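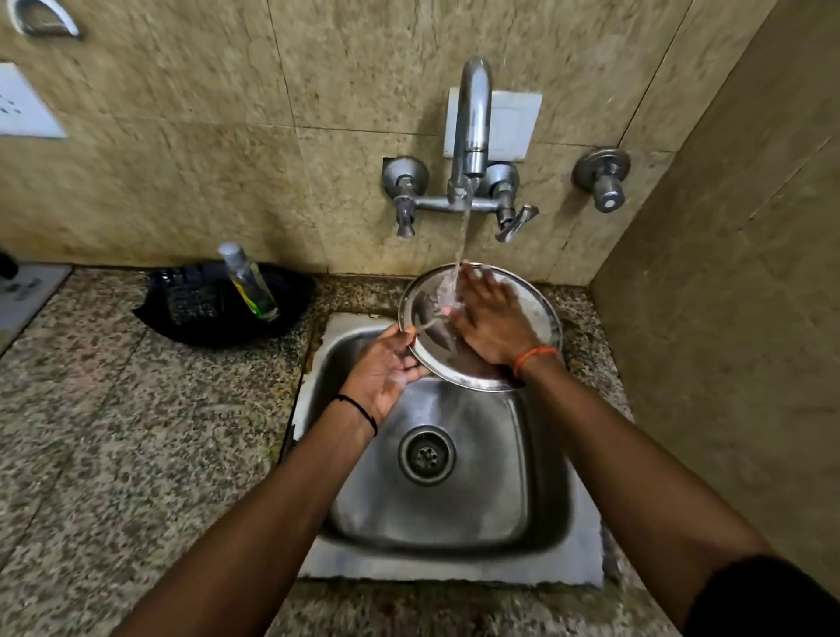 Rinsing a steel plate under the tap.

Boxed Wine Label Claims - data card

Version 3, March 11, 2026

What this is

A table of the claims printed on boxed wines, set beside notes from people who drank them without seeing the box. I started it after reading one too many back labels that promised peach, jasmine and "a whisper of sea air" from a three-liter bag of white. I wanted to know how often a stranger would find any of that in the glass. The short answer is not often, but the data is thin and you should read the section on problems before repeating that.

What's in it

There are 44 boxes in the table. 42 have complete tasting notes. The other two (one Leder rosé, one Gilmartin red) leaked before the tasting and are kept for their label text only. Filter on status = complete if you don't want them.

Files

labels.csv - one row per box, with the full label text typed as printed, including spelling mistakes
tastings.csv - one row per taster per box
pairings.csv - every food the label recommends, one per row
terms.txt - the word list used for matching

Main columns

box_id: matches across all files
producer: Corby, Leder, Gilmartin or Eltemetti
style: white, red or rosé
claimed: flavor words from the label, separated by semicolons
found: flavor words the taster wrote down
days_open: days between first pour and tasting
status: complete or label_only

How the tastings were done

Four tasters, same room, same plain glasses, wine poured from a jug. They wrote whatever they liked and had no list to pick from. A claim counts as matched if a taster used the same word or one grouped with it in terms.txt. I made those groups myself. "Lemon" and "citrus" are together, "tropical" and "pineapple" are together, and "minerality" is alone because I don't know what it means and the tasters never used it.

Problems

Four people is a small panel. None of them is trained. You could say that trained tasters would find more, and they might, but boxed wine isn't sold to trained tasters.

The grouping in terms.txt does a lot of work. Split "citrus" into lemon, lime and grapefruit and the match rate for whites drops. Try it before you trust any figure you get from this.

Eltemetti changed its label text in June, partway through. Boxes bought before and after have separate rows and the wine may or may not be the same. I wrote to ask and got a brochure.

The days_open column is there because every producer says the wine keeps for weeks. Most boxes were tasted at one point only, so the table can't test that - please stop citing it as if it did.

The pairings file has no tasting data behind it. Some labels recommend grilled fish, roast lamb, sushi and dessert on the same panel. I typed them in and left them alone.

Use

Free to copy and change. Keep the label text as it is, and if you regroup the terms, say so and include your own list.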